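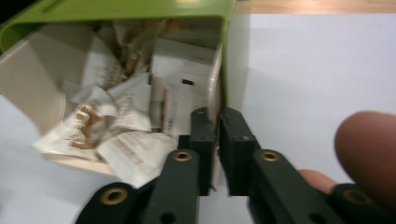
Drotik marble run, week three

Posted in June by Khairul Liew
Print | E-mail
Shares 14 | Comments 6

Right, quick one, I've got to be out of the house by half four and I said I'd write this up.

So the marble run now goes all the way from the top of the bookcase to the skirting board by the radiator. It did it. Twice in a row last night, then not at all this morning. I'll get to that.

For those who missed the first two posts: I bought a job lot of Drotik at the Brorcombe toy fair. 238 pieces in a suitcase, £60, seller wouldn't budge. I tried £50, I tried £55 and a sad face. He'd been stood there since six and wasn't in the mood. Fair enough. New, the big Drotik set is well over that and you get fewer of the long chutes, and the long chutes are what you want. Everyone has too many corner pieces. If you ever need a Drotik corner piece, ask anybody who owns any.

Drotik, if you've not come across it, is the one with the square towers and the clip-on track. Not the tube sort. Towers come in three heights, and track goes in at either of two slots on each one, upper or lower. My sister and I had the starter box as kids and lost most of it down the back of a settee. It's a bit ugly. Mustardy sort of yellow and a brown that they changed halfway through, so a mixed lot like mine never matches. I've stopped caring. Yuxi has not stopped caring and spent an evening swapping the browns round so the dark ones were all at the bottom, which meant taking down the middle section, which I had only just got level. It does look better. I've told her so.

The plan, such as it was

Bookcase top, down the side in four zigzags, across the gap to the sideboard on a bridge, once round the spiral, off the end of the sideboard, two big drops, long straight along the wall, finish in the cup.

The zigzags were easy. Put up in an hour with the radio on.

The bridge was not easy. The gap is wider than the longest chute, so you've got to join two and hold up the join, and there's nothing to hold it up with in mid air. Tried a tower on a stool. The stool wobbles. Tried a tower on a stack of atlases on the stool, worse. Tried tape, and I know, I know, Shengli Wan will be in the comments telling me tape is cheating. It was cheating and it sagged anyway. Marble got to the middle and just sat there.

What worked in the end was turning the join pieces upside down underneath as a sort of splint. You take two spare short tracks, flip them, clip them to the underside across the join. They don't clip properly, they sort of bite. But it's stiff. I had a mug of tea's worth of weight on there (no, not the mug) and it didn't budge. I've since been told this is in the back of the 'advanced' leaflet, which didn't come with my lot. Typical.

The spiral

Mine was missing one of the little feet, so it leans. I thought the lean wouldn't matter. The lean matters. On a level spiral the marble goes round nice and steady and drops out at the bottom. On mine it picked up speed on the low side and hopped the wall, every time, same spot, straight under the sideboard. I've had my arm under that sideboard more in the last fortnight than in the nine years we've owned it. Found a pen lid and a hair grip and a one of the corner pieces, which I swear I hadn't lost yet.

Wrote to Fereshteh Vahidi, she runs the spares list out of Plancombe and has helped me before with the tower caps. She had feet! A whole jar. Sent me four in an envelope, wouldn't take anything except the postage. Three are now in the tin for next time. If you need spares and you're not on her list, get on her list, it's the best thing about this hobby. She does mostly Drotik but she's got some of the old Xia stuff too, the wooden blocks with the grooves cut in.

While I'm on Xia. Jianhua Xiong asked last time if the two work together. Sort of? Same marble size near enough. A Xia block will sit at the bottom of a Drotik drop and catch it quite nicely, and the wood is quieter. Going the other way, Xia into Drotik, the groove comes out too low, and you need a bit of card under the block. Two bits. I used a birthday card. I wouldn't go mad buying both though, Xia prices have gone silly. Saw a box with 40 blocks in at the fair, no lid, felt pen on two of them, and the man wanted more than £400. Didn't even pick it up. Well I picked it up. Put it down again.

The drops

This is where I've changed my mind from the last post. I said do the drops big and get them over with. Don't. Do several small ones. With a big drop the marble lands, bounces, and what it does after the bounce is anyone's guess. I tried felt at the bottom (soaks up too much, marble crawls off), then rubber from a jar opener (bounces more, madness), then nothing but a steeper bit of track straight after the landing. The last one is OK. But three small drops with a turn between each beat all of them, and I finally had a use for corner pieces.

Used up most of the tall towers doing it. Worth it I think.

The long straight

Boring to look at. Lovely to listen to. It's all on the floor so no towers, just the track lying on the lino with a folded bus timetable under the first bit for a slope. Our floor isn't level, which I knew, but I'd never known which way. It's toward the door. So the marble goes like the clappers for the first half, and then slows right down by the radiator and you stand there going come on, come on. When it gets in the cup it's brilliant. Yuxi shouted. Next door knocked on the wall, could have been about something else.

This morning

Same run, nothing touched, and the marble came off at the second zigzag five times. Took me till my toast was cold to see it. One of the towers had crept. They're only standing on the shelf edges, and each marble gives them a tiny nudge, so after an evening of showing off it's all shuffled a few millimetres along. Blu-tack under the feet, just a pea of it. Shengli, don't start.

Wish I'd done that from the beginning. If you're building on shelves do it first, it's a right pain lifting a finished tower with track hanging off both sides.

Things people asked

Which marbles. Ordinary glass ones, the 16mm. The steel balls are tempting and sound amazing but they chip the edges on the older track and they don't slow down for anyone.

Cleaning a second hand lot. Washing up bowl, warm water, old toothbrush, dry on a towel overnight. Don't put it in the dishwasher, I did two pieces as a test and they came out banana shaped. Still usable as ramps if you're desperate.

Is it for my kids. No kids. It's for me. Yuxi's nephew is allowed a go when he visits and he's more careful than I am.

How long's it staying up. Under discussion. I can't get at the bottom two shelves or open the left hand side of the sideboard, where the good plates are. We're using the other plates.

Will I post a parts list. Yes, when I've counted it, so not soon.

What's next

I want a switch. The Drotik one is a little flipper thing that sends the first marble left and the next one right, and so on, so you could have two routes off the sideboard and have them meet again at the straight. There wasn't one in my suitcase. Fereshteh has two but one's cracked and the other's promised to someone in Brorcombe. If anyone's got one going spare I'll swap you for tall towers, or the banana ramps, or as many corners as you can carry. Can pay as well, obviously.

Also thinking of a lift to bring them back up to the top. Jianhua reckons a hand crank and a loop of ribbon with pockets sewn in it. I can't sew. Looking into it.

That's half four gone, I'm late. Will fix the typos tonight – or I wont.

6 comments | Share this post | Print | E-mail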